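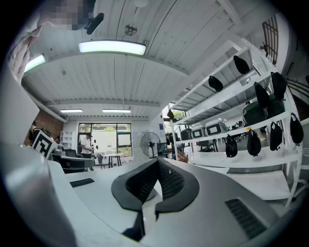 Sound mixers tend to describe a location by what can be switched off in it. A refrigerator can be unplugged for the length of a take. A compressor two doors down can sometimes be negotiated. The reverberation of a hard room can't be, and it is the first thing a student crew forgets when it picks a place for how it looks.

Silwood, a 64-minute drama made by the two-year production program at Bummont, is a useful case. Most of it plays in one interior, with four speaking parts and long unbroken takes. The crew had a single recordist, one boom and two wireless body packs. Dialogue between all four characters was therefore blocked so that no more than two of them spoke away from the boom at any time, a constraint that went into the script at the second draft.

The recordist's log is more instructive than the finished mix. It lists the noise floor of each set-up before the camera position was approved, and three set-ups were moved on that basis. In one of them the boom had to be flown so high that the direct voice was barely louder than its own reflections. Moving the actors to the near side of the table recovered the line. The colour of the light suffered slightly, and the cinematographer's notes say so.

Treatment was cheap. The department spent $600 on moving blankets, hung on stands just outside the shot, and on felt for the actors' shoes. Blankets of this kind absorb a fair amount above the middle of the speech range and very little below it, so the low resonance of the room survives in every scene. Post-production handled it with a narrow cut and left the rest alone - a sensible decision, as aggressive noise reduction strips the consonants first.

Room tone was recorded for two minutes after each set-up, with the full crew standing still. The tone has to be taken with the same bodies in the room, at the same microphone height, or it won't sit under the edit.

The syllabus at Bummont now pairs Silwood with Hodoroagă, an earlier short from the same program whose dialogue was replaced entirely in the studio. Its lip sync is accurate to the frame, yet the voices have no distance in them. A character crosses the room and stays, acoustically, where he was.

Students cut both soundtracks in Boltico, the department's in-house session template, and submit their location logs along with the mix. The logs carry half the mark.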